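**Scleral lenses for dry eye - worth sticking with?**

**yap_and_tonic**
Hello all, long-time reader, first proper post. I've had dry eye for years and in February my optometrist moved me on to scleral lenses, the big ones that sit on the white of the eye and hold a pool of saline underneath. Mine are the Tritach ones. Comfort is lovely for the first few hours and then everything goes foggy, like looking through a bathroom window. I take them out, rinse, refill, pop them back in and I'm fine until teatime. Is that normal, or have I been fitted badly? I've paid for the fitting and don't want to be a pest.

**Bitonley_Bob**
Be a pest! The fitting fee covers your follow-ups, or it did at my place. Midday fogging is dead common and the usual reason is a bit too much gap under the lens so muck drifts in. Mine needed the edge tightening on one side and it was far better after that. Took five visits, mind.

**marrowfat**
I'd disagree with Bob a bit. Tightening the edge made mine worse - red ring round the eye when I took them out and a headache by lunch. What sorted me was doing my lids properly every morning. Hot mask, then a good clean along the lashes. Boring as anything but the fog went from every day to now and then.

**Bitonley_Bob**
Red ring means it was too tight, marrowfat, so that's a bad fit and no argument against a good one.

**marrowfat**
Fair enough, but she should try the free thing before someone starts fiddling with the lens.

**nestor_b**
Can I come in on the saline? I was filling with the stuff from the big bottle and my optometrist nearly fell off her stool. Preservative-free single vials only for filling, and bin what's left. I switched to the Zilten ones, £21 a box, and my eyes stopped stinging. Can't swear it helped the fogging because I changed my cleaner in the same week, daft of me.

Also, how are you getting them in? If you've got a bubble under there it'll blur and feel scratchy. I fill mine right to the brim so it domes over, chin on chest, face flat to the table, and bring the lens up to the eye. I look straight down at the floor the whole time and don't blink until it's on.

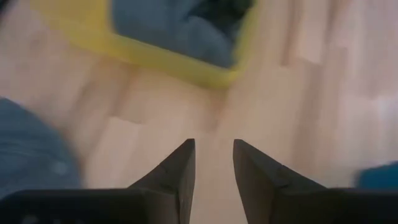

Took me eight goes the first morning and I had saline up my sleeve and in my slippers, so don't lose heart. I can do both in under a minute now.

Nestor Belmonte (yes, that's my real name, I gave up on usernames)

**yap_and_tonic**
Thanks Nestor. No bubbles that I can see, and I'm already on the single vials. I'll admit my lid cleaning is a bit hit and miss though. Marrowfat, do you use the wipes or just warm water?

**marrowfat**
Wipes. I tried baby shampoo years back and it made me sorer.

**Bitonley_Bob**
Do the wipes by all means but ring them as well. I paid £197 for my last pair and I'd want them right. Ask for an appointment late in the day, with the lenses already in for a good few hours, so they can see the fog for themselves.

**yap_and_tonic**
Good thinking, mine was at 9am last time so of course they looked perfect. Have rung, they can do 4.30. Will report back.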